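Dice cups: does rolling technique matter or are we kidding ourselves?
Board Games > General > Dice and Accessories

delyth_h
Friday, July 24, 2020

Our Follumska group has had the same argument three sessions running, so I'm bringing it here. Gitau reckons anyone who rolls from the hand can favour certain numbers, and he wants a cup made compulsory. Kerubo says a cup is slower, noisier and changes nothing. I'm leaning Kerubo's way but I'd like to hear from people who play for more than bragging rights.

Follumska, for those who haven't tried it, is a race game with two dice and a lot of swearing.

vimard52
Compulsory cup, every time. I've played backgammon in clubs for 14 years and you would not believe what some people can do with a lazy hand roll. They set the faces, slide them out flat, and the dice barely turn over.

Lev Ostapchuk
I would not believe it, no. I've heard this story in every club I've ever joined and I have yet to meet the man with the magic wrist. Has anyone sat down and recorded his rolls? Or did he win twice in a row and the table got sour?

vimard52
I've seen it. You haven't. Fine.

Lev Ostapchuk
That's a no on the recording, then.

mbwambo_matt
Bit harsh, Lev. Sliding is a real thing, and backgammon players use a lipped cup for that very purpose. It's a fair question whether anyone at a kitchen table is good enough at it to matter. My guess is no.

Kerubo Kaijage
Kerubo from the original post here. Delyth left out that Gitau only raised this after losing four games straight. To me.

g_rugemalira
I raised it before that as well. And I did record some. I wrote down 1,440 rolls from the hand over the December holidays, same die, same tray. Sixes came up more than they should have.

Lev Ostapchuk
How many more?

g_rugemalira
I'd have to find the notebook.

Lev Ostapchuk
Of course you would. And if one die throws too many sixes, my first suspect is the die. Cheap ones have rounded corners that don't match and pips drilled to whatever depth suited the machine that day. A cup won't fix a crook die. All you'll get is the same bias with more rattling.

vimard52
So use a cup AND decent dice. Nobody said it was one or the other.

delyth_h
Ours are the wooden ones that came in the box, for what it's worth. I did like the look of the Clometti cup, which is leather with a felt lining, but I can't see myself paying that much to settle an argument.

mbwambo_matt
Don't. I bought one of their sets and the felt lifted inside a month. Reviews that call it "tournament grade" should be asked which tournament. Any straight-sided mug does the job. The metal ones are loud as anything on a bare table, so put a tea towel down first.

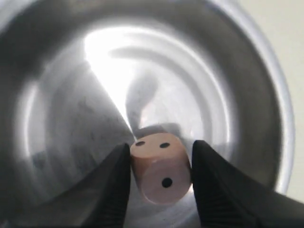 The other thing with mugs is the size. Too narrow and two dice jam against each other and come out more or less how they went in. I like one wide enough that I can get my fingers in comfortably. Give it a few good shakes and tip it right over, no pouring.

Kerubo Kaijage
And the noise? We play after my kids are in bed.

mbwambo_matt
Plastic tumbler. Ugly, but quiet enough.

Lev Ostapchuk
Or roll by hand against the side of a box lid and say any die that doesn't hit the wall gets rolled again. Costs nothing, the neighbours stay asleep, and Gitau can look for his notebook in peace.

g_rugemalira
Found it. I only got to 670, the rest was me planning to. Sixes still look high to me though.

Lev Ostapchuk
Post the tally for all six faces and I'll have a look. Until then I'm not buying it.

delyth_h
We'll try the box lid on Sunday. Gitau, bring the notebook.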